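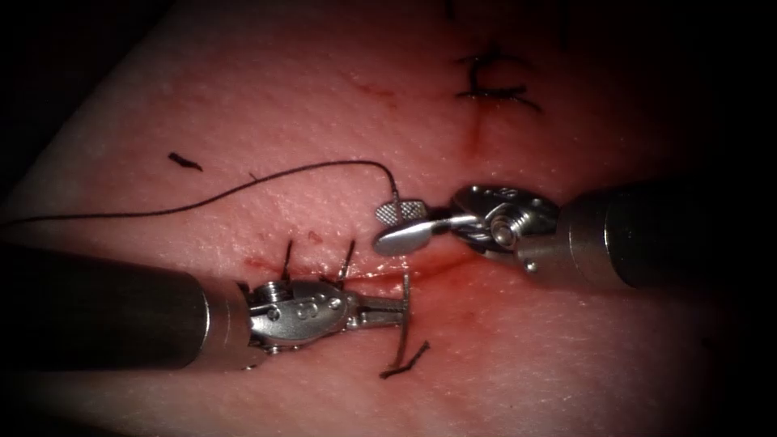
From: Francine Gagnon
To: bench-robotics list
Date: Nov 19, 2024
Subject: Re: What to put in next year's budget?

Hello Otakar, and hello everybody else,

Otakar Doležal wrote:
> We have money for the second pair of instruments but I am being asked
> what else it will cost us to run. Does anyone have real numbers for
> pads and thread? Zisent only quoted me the hardware.

I was in your shoes in August, so let me ramble a bit and you can take what's useful. Zisent will gladly quote the hardware and stop there (lovely people, but still!). At Pencombe we went through 23 skin pads and 60 packs of black suture before the summer was out, and I had put down 17 pads for the whole year. You do get several cuts out of one pad if you plan where they go, and Viera is very good at that.
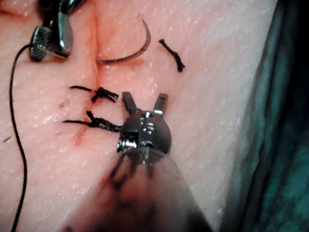 Two knots tied, needle resting beside the cut.

The other line I'd fight for is spare graspers. We keep four on the shelf now, bought through Millet, and I sleep better for it. Ask for the delivery time in writing, too, and put the drapes under supplies or your finance office will send the form back like ours did.

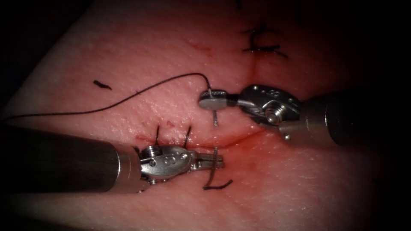 As for thread, please don't budget by the stitch. Long lengths are nicer to work with but you trim a lot away, and new people use more of it than you'd ever believe, bless them. I take what Nurhan thinks we need and add half again.

Happy to send you my spreadsheet, messy as it is. Žofie has the newer copy, so write to her if I'm slow.

Warmly,
Francine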